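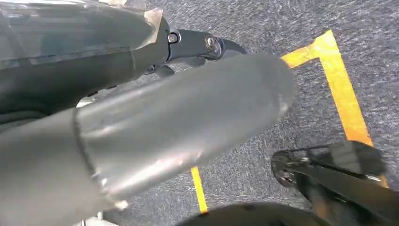 Does the strike pay start on the first day out or after a waiting period? Strike pay starts on the eighth day out, and the first week is unpaid unless the local votes to cover it from its own fund.

Home Forums Labor & Workplace Public Sector Search Log in

Brurnley transit walkout – who is covered and what happens next

brurnley_dispatch
The answer at the top is from the local's handout and it's the one I keep getting asked about. The rest of what I know: the vote was 121 to 85 in favor of going out. The city council in Brurnley wants to hand the depot and the two ferry landings to Rosenthal on a long lease. The people who work there would have to reapply for their own jobs. Talks broke off in January and there is no new date.

oldfarebox
Has anyone seen the lease itself? I keep hearing "reapply" but the council summary I read said "transfer." Those are different things.

brurnley_dispatch
Page 14 of the draft. Staff are "invited to apply" and the new employer "will consider" them. The word transfer is only in the press summary.

oldfarebox
OK, then the summary is wrong and somebody should make them fix it.

tmarsh_ferry
Ferry side here. We got the same letter. Pension years carry over only if you are hired within 60 days of the handover. If they take you on after that you start from zero. I have 22 years in.

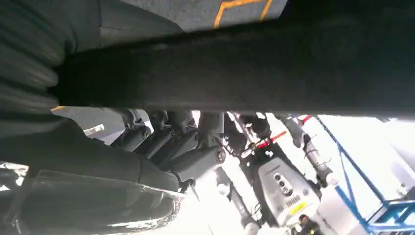 kettle_road
I'm going to disagree with most of this thread. I ride the 6 bus to work and so does everyone on my shift. The depot has been losing money for years and the council can't keep covering it. Lurkavport leased out its buses and they still run. I don't see why riders have to walk because of a contract dispute.

brurnley_dispatch
Lurkavport still runs buses, but they dropped the late routes in the second year. Ask anyone who works nights there.

kettle_road
They dropped two late routes. The rest are the same and the fare went up a quarter. I lived there when it happened.

gultholm_jen
I drive in Gultholm. We had a three-week strike over something close to this. What we got was a written guarantee that nobody would have to reapply, plus a pay freeze for a year. Some people thought it was a bad trade. I voted for it and would again.

oldfarebox
Was the freeze for everyone or just new hires?

gultholm_jen
Everyone. Supervisors too – that was the part management fought hardest. 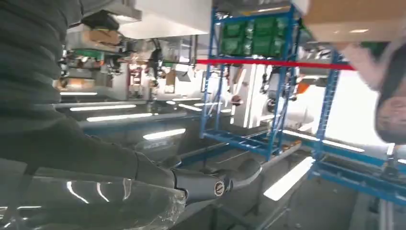

PUBLIC SECTOR > STRIKES AND LOCKOUTS

tmarsh_ferry
Went to the meeting last night. Thomas Dal Bello spoke for the local and Adelmo Cocco spoke for the council. Dal Bello said the strike will go ahead unless the reapply language comes out. Cocco said the council will talk about it but won't take it out first. He also said 1,757 people signed the petition against the lease and that the council had read it. He didn't say what they thought of it.

kettle_road
Did anybody ask about school routes?

tmarsh_ferry
Yes. Dal Bello said school buses will run through the end of the term. Crews on those routes will work and pay into the fund.

kettle_road
That's fair. I still think the strike is a mistake, but I was worried about the school runs and I'm glad they are covered.

parttime_pat
I'm part time, under 20 hours. Do I get strike pay at all? My steward didn't know.

brurnley_dispatch
Half rate if you have paid dues for six months. You have to sign in at the picket each day you would have been scheduled. Bring your dues card the first morning.

parttime_pat
I've been paying since last summer so I should be OK. Where do I sign in if I'm split between the depot and the north landing?

brurnley_dispatch
Whichever one you were scheduled at that day. If it's both, use the depot.

oldfarebox
I wrote to the council office about the summary. They sent back a form reply saying the draft is "subject to revision." I asked which page is being revised and haven't heard.

gultholm_jen
Keep the email. We ended up needing ours.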